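3.2 Track selection and annotation

The corpus was drawn from the Plarnow archive, a public collection of independent guitar releases. A search for the tags "shoegaze" and "dream pop" returned 1,382 tracks. Live recordings, remixes and tracks shorter than 92 seconds were removed, and 1,000 of the remaining tracks were sampled at random. No artist contributed more than six. All files were converted to mono and normalized for loudness before analysis.

Listeners marked the start and end of each vocal passage in the Clelteck editor. Where two listeners disagreed by more than one second – most often when the voice entered under heavy reverb – a third listener made the final decision.

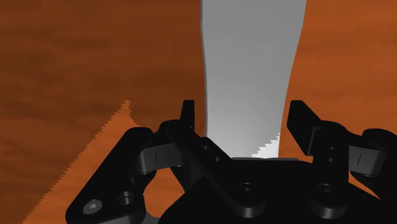
3.3 Vocal-to-guitar level

Vocal and guitar parts were separated with the Mazurek model using its default settings. Level was measured in half-second windows, and windows with no marked vocal were dropped. The median difference was then taken for each track. Separation errors were highest in songs with layered male and female voices, so 56 of these were checked by hand. The checks led to small corrections in the guitar level and left the ranking of tracks unchanged.
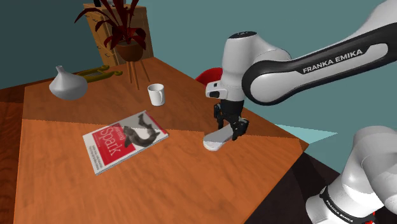 Figure 2. Robot arm beside a wooden table, simulated view.

Tracks on the Genness label had lower vocal levels than the rest of the corpus. Release year had little effect once label was included in the model.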